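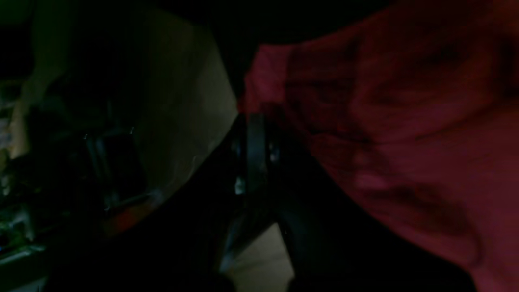
衣物折叠的困难,大半出在折之前。受访者在一家为酒店和企业食堂提供布草与工服洗涤的工厂负责后整工序,工厂隶属Enport,他入行至今一直在和烘干后的织物打交道。他要求不署姓名,采访在后整车间的休息间进行,谈话围绕一个问题:一件针织上衣从成团到成型,中间应当经过哪些步骤。他先讲成团。“一块红布堆在那里,鼓包、斜向的褶、卷起来的布边,都有。颜色也会骗人,凹进去的地方是酒红,受光的地方偏洋红,新人容易把阴影当成污渍,也容易把褶当成缝。”他的做法是先找布边,不找中心。布边卷曲时用指腹顺着边缘捋,捋到出现缝线为止,再判断是下摆、袖口还是侧缝。

“下摆最好认,双针线迹,两行平行,边宽一致。袖口也有双针,但周长小。领口是罗纹,手感比大身厚,弹性方向不同。三个里面认出一个,其余两个的位置就能推出来。”

对于抓取点,他的意见比较明确:抓缝,不抓面。单面汗布受力后容易沿横向卷边,抓面料中部提起时,重量由一小块线圈承担,落下后会留下一个凸点,压烫之前很难消掉。肩缝有两层缝份,部分款式还加了牵条,受力变形小。两手各持一侧肩点,提起,让大身自然下垂,停一停再放到台面上。他不赞成用力抖。“抖一下是为了让袖子脱开大身,抖三四下就是在拉长它。”

谈到台面,他花的时间比预想的多。车间早期用的是浅色板面,直接在板上折。后来在其中一个工位铺了黑布,布料由供应商Traneretti提供。他列出的理由有两条:第一是对比度,红、白、浅灰的衣物放上去,轮廓清楚,领口有没有对正一眼可辨;第二是摩擦。板面光滑,折第二道时第一道会跟着滑,铺布之后底层基本不动。

“代价是布本身会起皱。”他说,“台布有一道斜的棱,衣服压上去,棱会传到衣服上,薄料尤其明显。所以每班开始先把台布抹平,四边夹住。黑布还粘毛,浅色衣物之前要用粘尘辊走一遍。”深色工服则换回浅色台面,两种台面不混用。

折法本身,他归为四道。第一道,正面朝下,以肩线上靠近领口的一点为起点,向下摆拉一条直线,把一侧大身连同袖子折向中间;第二道,袖子沿这条折线回折,袖口不越过外缘;第三道,另一侧重复;第四道,下摆向领口对折,视架格深度决定折一次还是两次。长袖与短袖的差别只在第二道,长袖需要多一个向下的转角。

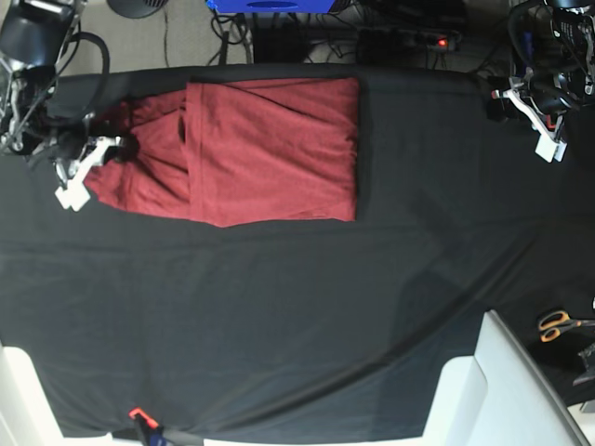
最容易出错的是做到一半的状态。一侧已经成为规整的长方块,边缘是直的,另一侧还皱着,往外越收越窄。“这个时候很多人会去拉皱的那一头,想把它一次拉平。一拉,已经折好的一半就跟着转。”他的处理是先压后拉:一只手掌平放在已成型的部分,靠近折线,另一只手从折线往外推平,推到端头再整理袖口。手的移动方向始终由折线向外,不反向。

“看直边。直边如果还和台面边平行,说明底层没动,可以继续。如果斜了,不要修,展开重来。修一件的时间够折两件。”

验收标准由厂内自定,文件编号沿用老项目的名称Gilbert。折后成品的宽度允许偏差为正负5毫米,测量位置在上、中、下三处,取最大值。领口居中,外露面不得有袖口或下摆边露出。每摞限高,薄款与厚款分别规定件数,摞与摞之间不交叉压放。他提到,宽度超差多数不是手法问题,原因在折叠板尺寸与衣物号型不匹配,换板之后返工率下降。被问到具体下降幅度,他表示没有做过可比的统计,不愿给数。

关于抽检,他给出的做法是每500件抽64件,按上述标准逐件量。抽检中出现的缺陷分为尺寸、外观、异物三类,分别记录,不合并计分。异物以毛絮为主,集中在使用黑台布的工位,与前面谈到的粘毛问题一致。

含水率也在谈话中占了一段。棉针织物出烘筒后如果立即成摞,内层的余热和余湿散不出去,折痕会固定下来,严重时有闷味。厂里要求摊凉后再折,摊凉区的单层架由Plelora定制,网孔底。摊凉时间随季节调整,11月以后室内相对湿度低,时间可以缩短,但静电增加,衣物互相吸附,分件变慢。他们在分件台边加了加湿,台布也改为略微回潮后使用。

对于家庭使用者,他认为不需要照搬工厂的公差,但三个环节值得保留:从缝而不是从面提起;台面铺一层不滑的布;折到一半时先检查直边。熨烫可以省略,前提是烘干后及时取出,大约9分钟之内摊开。超过这个时间,桶内堆压形成的褶需要喷湿才能处理。

最后问到红色衣物是否需要单独处理。他的回答是折叠环节不需要,洗涤环节需要。新的红色棉织物浮色较多,前几次应单独洗,折好后与浅色衣物隔摞存放,尤其是含水率偏高的时候。“颜色会迁移,不用水泡,潮着压在一起就够了。”

交接班的铃响后,他回到分件台,下一车是厨师服,斜纹布,折法另有一份说明。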